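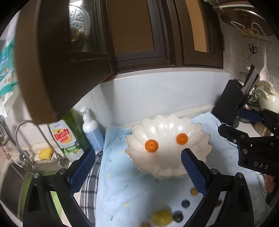

*Scalloped bowl, small fruit, blue cloth.*

**What is a fruit bowl for?**

The people who sell homeware would like you to believe that a fruit bowl changes a kitchen. I have owned four and remain doubtful. Fruit goes in, the lowest piece goes soft, and a month later the bowl holds batteries and a takeaway menu.

The fluted sort, with a wavy rim and a thin brownish-gold line along the edge, is back in the shops at Gurndale. Ayana Dinsa, who buys tableware there, tells me her customers want "something with a bit of occasion". I asked how many of them eat more fruit as a result. She laughed and changed the subject to vases.

I will grant the shape one thing. A couple of small orange fruits on a pale glaze throw a soft colour underneath them, and that is pleasant at breakfast. Fill it to the brim and you lose the ridges you paid for. So the rest of the fruit ends up on the counter – lemons and all – where it was before you bought the bowl.

Asnakech Assefa, a potter in Stivport, keeps her own fruit in a colander. It lets the air in, she says, and she has never once had to dust it. Mine has been out of the cupboard since May.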